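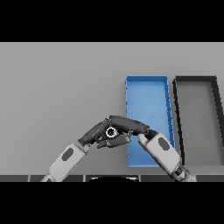
Checking a two-arm handover before you believe the success rate

A simulator will happily tell you that your handover policy works. Mine told me so for a week. Before you move anything to hardware, try the steps below. They assume you have Lutau installed and a two-arm task that already runs.

1. Look at what counts as success. In many task files it is only "part is in the tray at the last step". A part thrown into the tray passes. Add a check that the receiving gripper held it alone for a while first.

2. Log contacts for both grippers at every step, not every tenth. Open the log at the handover and find the stretch where both are touching the part. If it lasts 2 steps, you have a lucky pass and should treat it as one.

3. Turn friction down and run again. The default is generous, and small round metal parts get the most help from it.

4. Add delay to the camera input. Pei-shan Cheng's patch for Bornari does this with one setting:

obs_delay_steps: 2

5. Change the seeds. Run 1000 episodes with seeds you never used while tuning. My first attempt gave 104 failures, nearly all of them at the moment the first gripper let go. The old seeds had shown hardly any.

6. Replay the failures at quarter speed. Watch for fingers sinking into the part. If they do, shorten the physics step before you touch the policy.

I would skip the automatic "robustness score" in the viewer. I have yet to find out what it measures, and the manual doesn't say.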